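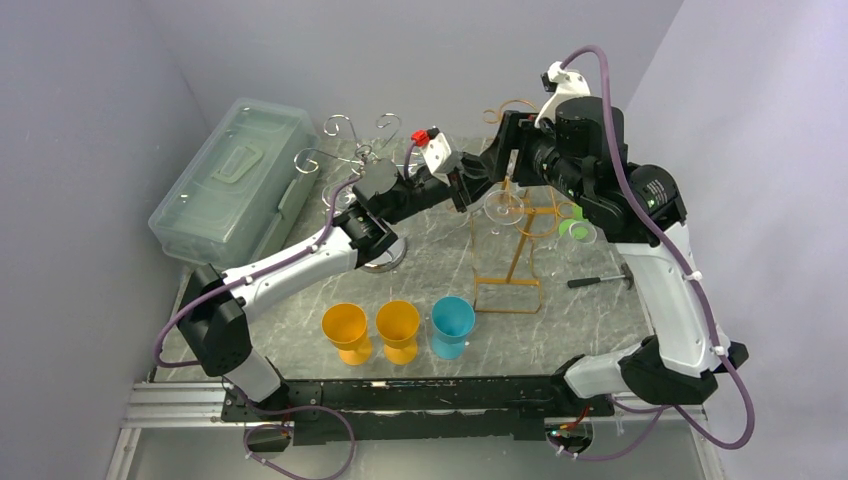

I have now watched Trandivel three times, which is two more than my sister thinks it deserves, and I'm still not sure who shot the uncle.

For anyone who missed it: Rehema Okoth plays a retired safecracker who runs a fish restaurant nobody eats in. Her old partner turns up at closing time with a map, a cough and a plan to rob the Brarkum bank before it moves premises. She says no for ten minutes of screen time, then goes and gets her coat.

The first hour is lovely. Most of it is people lying to each other over soup. Peninah Urio, as the partner, has a way of saying "trust me" that made me check my own pockets, and the rehearsal in the car park, with shopping trolleys standing in for guards, got a proper laugh out of me.

Then comes the robbery, and the director loses interest in telling us where anyone is. Doors open and somebody runs. Imani Barasa arrives as a police inspector, glares at a lift for a bit and is gone until the funeral. I rewound it twice and drew a little floor plan on the back of the gas bill. According to my plan, the uncle was shot from inside a cupboard.

Still, the last scene on the ferry is worth your evening, even with that saxophone. Naomi wants us to watch Fesby next, a three-hour drama about a lighthouse. I've told her I may have a cough coming on.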